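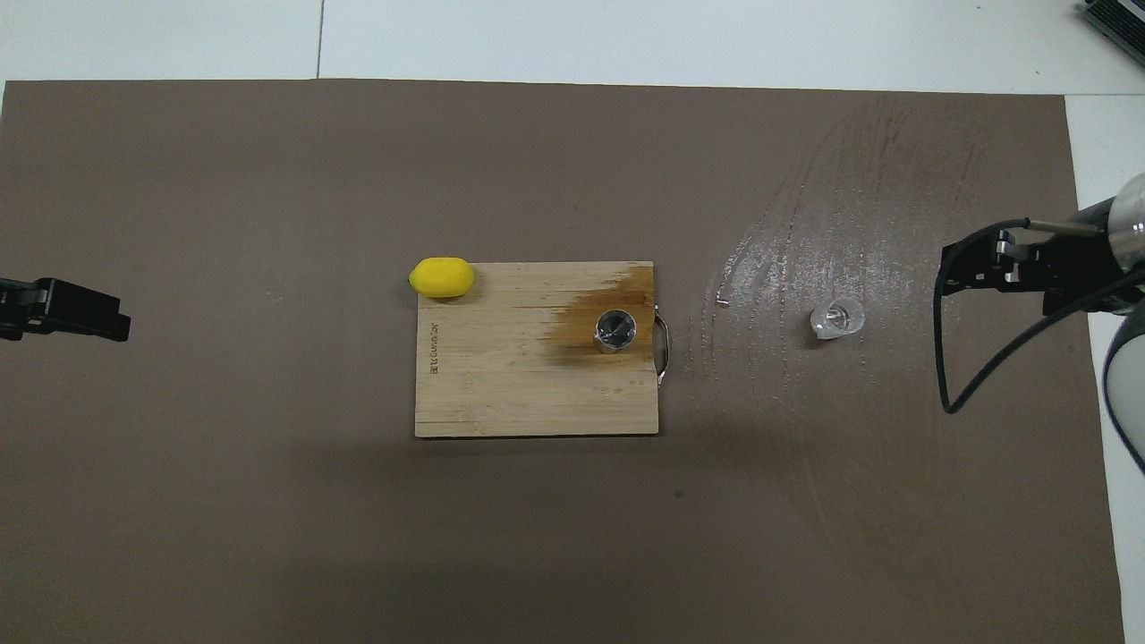 A reader wrote to ask if it is not better to throw away every demonstration where some drink goes on the mat, and to keep only the clean ones. My answer is no, not every one. If the arms finish the task and the spill is small, keep the episode and write "spill" in the note. A system that has learned only from perfect pours will have no example of a messy board.

These tips come from our drink-mixing set for the Skadham project, 293 episodes until now.

## Before you record

- Put a mat under the cutting board. A plain one is good, as the small shiny things are easier to find on it.
- Keep the lemon, the jigger and the glass in slightly different places each time. I move them by a hand's width, sometimes more.
- Open and close both grippers one time. It takes 4 seconds and it saved me many bad starts.
- Look how the cables hang. A loop that touches a glass can pull it over.

## Liquid on wood

Bamboo and other wood boards take color quickly. Wipe at once with a damp cloth, then rub with half a lemon and coarse salt, leave it for 17 minutes and rinse. An old stain will maybe stay – I don't fight with it any more. For the learning it is even useful, if you also record with a clean board.

Do not change the board in the middle of a series without a note. At Ostholm we did this in August and had to look through 229 episodes again.
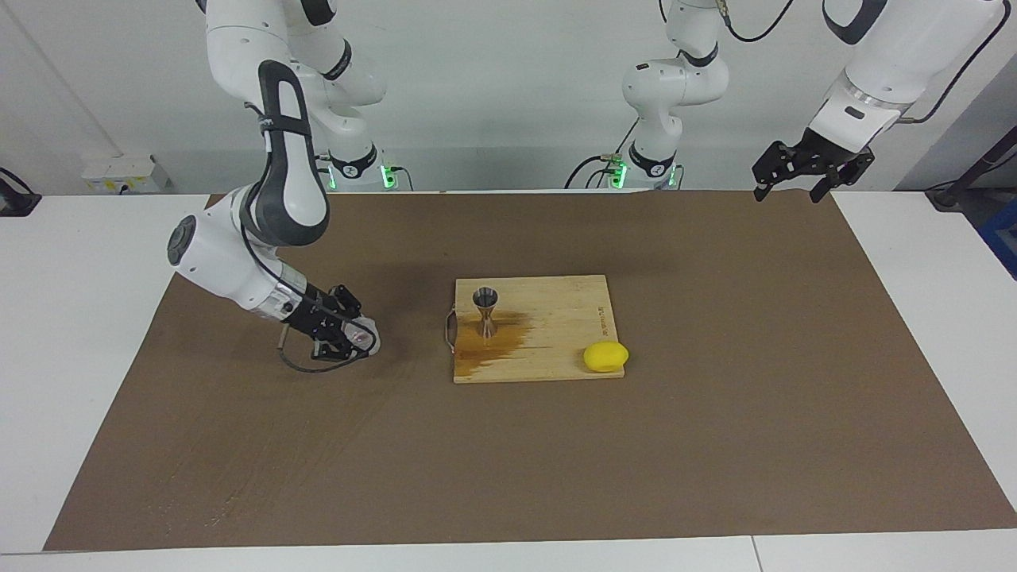

## Driving the arms

Move slowly near metal cups, they are light and they slide. If you miss a grasp, open the gripper, go up a little and try again in the same episode. Do not stop the recording for it.

The arm that is not working should wait above the mat with open fingers, not over the glass.

## After each series

1. Write the note before you clean.
2. Dry the mat completely, also under the board.
3. Wipe the fingers of the grippers – sugar makes them sticky.
4. Copy the files to the Likix folder and check that the last one opens.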